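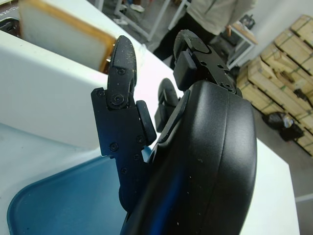 Kurkgate 모바일 청첩장의 검은색 배경이 하객 휴대폰에서 남색으로 보인다는 문의입니다. 신청인은 Lieselotte Grube 님이고, 편집 화면에서는 검정으로 정상 표시된다고 합니다. 흰 상판 위 검은 로봇 손의 겉면 왼쪽 아래에 짙은 파란색이 비치는 것과 비슷하게, 카드 아래쪽으로 갈수록 파란 기가 돈다고 보시면 됩니다. 신랑 측 부모님이 색이 다르다며 발송을 미루자고 하셨다고 하니 우선순위를 높음으로 올립니다.

접수일: 2021년 1월 18일
담당: Arben Nikolovski
상태: 해결
대상: 초대 링크 255건, 예식 6월

[기록 1] Nikolovski
제 휴대폰에서는 재현되지 않음. 신청인에게 기종과 브라우저를 요청했고, 파랗게 보인다는 하객 17명의 명단을 받음. 모두 메신저 안에서 링크를 바로 연 경우임. 같은 링크를 일반 브라우저로 열면 검정으로 나온다고 함.

[기록 2] Nikolovski
템플릿은 Grodard 버전 2. 배경이 단색이 아니라 검정에서 남색으로 넘어가는 그라데이션이고, 그 위에 검은색 덮개 레이어가 한 장 더 있음. 메신저 내장 브라우저에서 덮개 레이어가 로드되지 않는 것으로 추정. 템플릿 담당 Wolfram Reuter에게 전달.
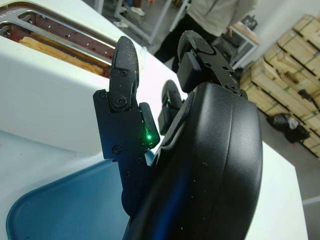
[기록 3] Reuter
확인했습니다. 덮개 레이어가 예전 이미지 서버 주소를 그대로 쓰고 있습니다. 내장 브라우저가 그 주소를 차단합니다. 임시로 신청인 카드만 단색 배경으로 바꿨습니다. 글자 색과 약도는 건드리지 않았습니다.

[기록 4] 신청인 회신
배경은 이제 검게 나옵니다. 그런데 참석 여부 버튼이 안 보인다는 연락을 여섯 분께 받았습니다. 식사 인원을 예식장에 알려야 해서 이 부분이 더 급합니다.

[기록 5] Reuter
버튼 테두리가 배경과 같은 검정으로 지정되어 있었음. 흰색으로 변경 후 캐시 삭제. 이미 보낸 링크는 다시 보낼 필요 없음. 전에 열어 본 하객은 창을 닫고 새로 열어야 함.

[기록 6] Kiprono Nyanda
내장 브라우저와 일반 브라우저 양쪽에서 배경, 버튼, 약도 확인. 이상 없음. 기존 참석 응답도 모두 남아 있음.

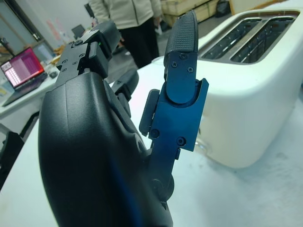
검은색 로봇 손. 손가락 위쪽 관절 부근에 작은 녹색 표시등.

[기록 7] Nikolovski
신청인이 정상 표시를 확인하고 종료에 동의함. 같은 템플릿을 쓰는 다른 카드의 이미지 주소 교체는 별도 티켓으로 Reuter가 진행. 신청인이 종이 청첩장 색상도 문의했으나 인쇄는 Jondura 쪽 업무라 연락처만 안내하고 티켓을 닫음.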